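Tiefenfehler auf glänzender Tischplatte, Greifplaner verschiebt Zylinder

flinuvstead
27. April
Hallo zusammen, ich hänge an der Objekterkennung für eine Umräumaufgabe: stehende Chipsdose vom Tisch nehmen, liegend auf die Ablage bringen. Planer ist Mundano mit Standardeinstellungen, die Punktwolke kommt nur von der Kopfkamera. Der Zylinderfit rutscht mir bei fast 80 Prozent der Aufrufe nach unten weg, der Fuß der Dose landet rechnerisch unter der Tischebene. 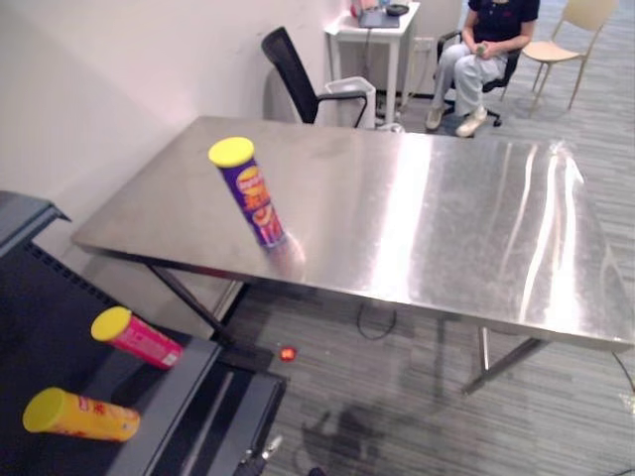
Kopfkamera: Dose auf der Edelstahlplatte, links unten die Ablage.

Die Segmentierung nimmt die Spiegelung am Fuß mit in die Maske. Im Log sieht das so aus:

fit_cylinder: inliers 1882 / 2729, axis ok, base_z below plane

Die Achse stimmt also, nur die Höhe nicht. Hat jemand dafür eine saubere Lösung?

nambiar
Tischebene vorher per RANSAC schätzen und alles darunter wegschneiden, dann erst fitten. Die Ebene aber nicht aus den Glanzstreifen rechnen, da liefert die Tiefe nur Müll. Ich nehme einen Randstreifen der Platte.

flinuvstead
Danke, probiere ich. Zweites Thema, das vermutlich dazugehört: Die Vorform der Hand wird aus dem geschätzten Radius berechnet. Wenn der Fit schwankt, schwankt auch die Fingerstellung. Vier Finger nebeneinander mit Gummikuppen, der Planer behandelt sie im Moment als eine gekoppelte Gruppe. 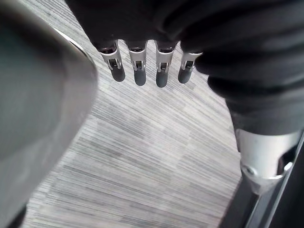
Parvathi Raju würde die Kopplung drin lassen. Bei einem Zylinder bringt die Einzelansteuerung ihrer Meinung nach wenig, und der Suchraum wird unnötig groß. Lieber den Radius fest vorgeben, die Dosen sind ja bekannt.

nambiar
Sehe ich anders. Fester Radius ja, Kopplung nein. Sobald die Dose schräg zur Hand liegt, kommt ein Finger früher an und schiebt sie weg. Kontaktschwelle pro Finger setzen, dann hält jeder für sich an.

hanevent
Bei liegenden Dosen würde ich mich auf die Kopfkamera gar nicht verlassen. Nimm die Handgelenkkamera und such nach dem Aufdruck. QR-Code und Barcode haben harte Kanten, daraus bekommst du die Drehung um die Längsachse. Der Greifer verdeckt zwar einen Teil, für die Pose reicht meist ein Code.
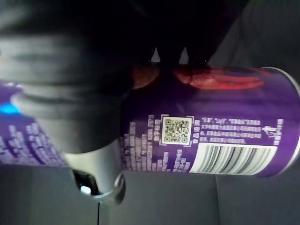 Zusammenfassung der Änderungen (flinuvstead)

1. Ebene aus dem Plattenrand, Punkte darunter verwerfen
2. Radius fest aus der Objektliste
3. Kontaktschwelle pro Finger, Kopplung vorerst nur in der Vorform
4. Drehlage über die Codes, Abbruch nach 3 Fehlversuchen

Punkt 3 ist ein Kompromiss - ich teste beide Varianten und stelle die Logs hier rein.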